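**Grunard pauses Virnow laundry trials after grip fault**

KOLEMTON, February 20, 2022 - Grunard has paused all trials of its Virnow laundry software after a robot kept hold of a garment when it had been told to stop. A member of the test staff had a hand caught in the cloth and was bruised. No bones were broken and the person was back at work the next day.

The pause covers every robot running Virnow, whether it is fitted with a gripper or with fingered hands. It will stay in place until a corrected version has been tested and an outside engineer has looked at the results. Grunard has no robots on sale to the public, and no private household has one on loan.

**What happened**

The fault appeared during a clothes-handling session in Kolemton. The robot had picked up a long-sleeved top and was moving it towards a basket. One sleeve had snagged on the corner of a piece of furniture. The operator saw the cloth pull tight and pressed the stop button, and the arm stopped as it should.

The grip did not let go. A colleague who was freeing the sleeve by hand had two fingers inside a fold of the cloth. As the sleeve came off the corner, the robot's grip tightened and drew the fold closed around the fingers. The operator then cut the power at the main switch and the cloth was released.

The whole event lasted a few seconds. The robot was switched off and put aside, and the records from the session were copied before anything else was touched.

**Cause**

Our engineers have traced the fault to the way Virnow deals with slipping cloth. When a garment starts to slide, the software asks for a firmer grip. That request is meant to be cancelled as soon as a stop is called. In the version in use, a request made just before the stop could wait in the grip controller and be carried out afterwards.

The grip controller is made by Sowa. It did what it was told, and Grunard does not regard it as faulty. The error was in our own software. We have given Sowa the session records and they are helping us to check the fix.

The fault had not shown up in earlier testing because our stop tests were carried out with the garment hanging freely. Under those conditions the cloth hardly slips and no firmer grip is asked for. We did not test a stop with the cloth snagged, and we should have done. Bedrooms and bathrooms are full of edges and corners, and laundry is carried past them all the time. 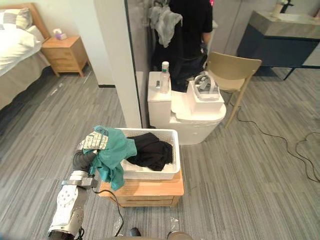
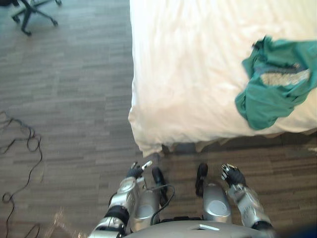

*Virnow laundry work in a furnished room. First picture: a gripper holding a teal garment beside the basket. Second picture: a green garment on the bed, with the robot's hands near the foot of it.*

**What we have done so far**

All sites using Virnow were told to stop work within 24 hours of the event. There are 3 of them, and each has confirmed in writing that its robots are switched off. Staff have been told not to restart a robot for any reason, including demonstrations and battery checks.

The software has been changed so that a stop clears every waiting grip request. Once a stop has been called, the robot can loosen its grip or hold it as it is, but it cannot tighten it. A second check in the controller settings does the same job separately, so that one error in the software is not enough to bring the fault back.

We have also changed the working rules for staff:

- No one may touch a garment that a robot is holding until the power is off at the main switch.
- The stop button alone no longer counts as making the robot safe.
- A second person must stand within reach of the main switch whenever a robot is handling clothes.
- Cables must be moved out of the way of anyone who may need to reach that switch.

The last rule did not come from the grip fault itself. The operator reported having to step over a power lead to get to the switch. It made no difference on the day, but the lead should not have been there.

**Testing before restart**

The corrected software will be put through 1,000 stop tests with snagged cloth. They will cover light and heavy fabrics, long sleeves, trouser legs and bed linen. A padded test finger with a pressure sensor inside will be placed in the folds, and no person will take part in this stage.

A single case of the grip tightening after a stop will count as a failure of the whole run. We will then go back to the software and begin the tests again.

If the tests are passed, an outside engineer will review the records and watch a set of stops in person. Trials would restart at Kolemton first, with the other sites following later. We do not expect any site to restart before May, and we will not set a firm date until the review is finished.

**Advice for partners**

Partners who hold a copy of Virnow should not run it, even on a robot that is bolted down or working behind a screen. Version 2 and all earlier versions are affected. The corrected version will carry a new number and will be sent out directly by Grunard. Please do not try to repair the fault by lowering the grip force in the settings, as the waiting request can override that limit.

Partners who use the Sowa controller with software from other firms do not need to take any action as a result of this notice. Those who have written their own grip software may wish to check what happens to waiting commands when a stop is called, and our engineers are willing to share the test method.

Anyone who has seen a robot tighten its grip after a stop, including in past sessions where no harm was done, is asked to report it to the Grunard safety desk. Session records are useful even if they are incomplete.

Grunard has apologised to the member of staff who was hurt. A written account of the fault, with the full test results, will be published once the outside review is complete.

**About Grunard**

Grunard develops software for robots that handle clothes and bedding. Virnow is its laundry programme and is still at the trial stage. The company is based in Kolemton.

**Press contact:** Grunard press office, Kolemton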